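Section 4: Setting up the camera check on your bench

I'm Mihret Degefa and I run the finishing benches at Viltaven. I wrote this section after we moved our first two benches over to the Trakari sorting cell, so it's written from the bench side of things. If you want the wiring and the network settings, that's Section 3, and Henok Teshome wrote it, and he's much tidier than I am!

What changes for you

Before Trakari, you picked up every part, turned it under the lamp, and dropped it in the pass tray or the rework tray. Now the cell does the picking and you do the deciding on anything it isn't sure about. Your shift starts with a practice run on the simulator, then the live bench, and after that you mostly work from the review screen. I missed having my hands busy for the first couple of weeks (I still do some mornings), but my wrists are a whole lot happier.

Nobody's bench number changes. Your login is still your badge number, and your rework notes still go to the same folder.

Before you start

You'll need your badge, the bench key, and the soft cloth from the top drawer. Leave the blue solvent where it is. Make sure the Truvero software on the review screen says 88 in the bottom corner. If it shows anything lower, call Henok before going on.

Practice run

1. Swipe in and pick "Bench practice" from the start menu. The simulated tabletop loads by itself. Give it a minute, the wood grain takes longer than you'd think.

2. Open the close view with the key marked C. You're now looking down at the table from very near, and the grain will seem huge.

3. Type 1031 in the job box and press Enter. That's the practice job, and nothing you do in it goes to the floor.

4. Check where the part comes up in the view. You want all of it showing before you let the cell try a pick. If only the top of the part is peeking in, stop here and go to "Moving the view" below.

5. Set the glare slider to 40. You'll be tempted to drag it down until every bright patch is gone. I did that, and then I couldn't tell an edge from a grain line.

6. Press Run. Watch one full pick, then press Hold and open the review screen.

7. Mark the pick Good, Unsure, or Bad. Use Unsure as much as you like! Those come back to a person, and they're how we find out what the settings are getting wrong.

Note: The practice table is wood because our old benches are. If you're on one of the Ibarra benches with the gray tops, do the practice run on wood anyway and switch tables afterward under Bench > Surface.

Moving the view

1. Press Hold first, even in practice. It's a good habit for the live bench.

2. Nudge the view toward the part with the arrow keys. One tap is a small step, so tap, look, tap again.

3. When you can see the whole outline with a bit of table all the way around it, press Save View.

4. Go back to step 5 of the practice run.

Caution: On the live bench the arrow keys move the real arm. Keep your hands, sleeves, and lanyard outside the yellow line and don't reach in to "help" a part along. Press Hold, wait for the steady light, then open the gate with the bench key.

Going live

1. Close the practice job. The job box should be blank.

2. Wipe the bench top and the camera cover with the soft cloth.

3. Turn the bench key to Run and enter your own job number.

4. Stay at the gate for the first 27 parts. After that you can sit down at the review screen.

If the Unsure pile is growing faster than you can clear it, press Hold and ask for a second person. You won't get in trouble for stopping the cell. We agreed on that with the supervisors before the first bench went in, and it's on the laminated card too.

Questions I keep getting

Can I still check a part by hand? Yes, any part, any time. Press Hold, take it out, and log it as a hand check.

Does the review screen time me? It logs when each part was marked, and the bench leads can see that. We don't use it for targets. If that ever changes you'll hear it from me at a shift meeting first.

Who changes the settings? Bench leads only, for now. I'd like everybody to be able to by the end of March, once we've all been through the practice job.

Last changed 2021-02-10, M.D. 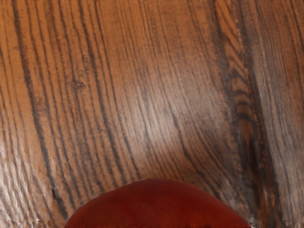
Figure 4-1. Close view on the wood practice table, with just the top of the red part showing. Move the view before pressing Run.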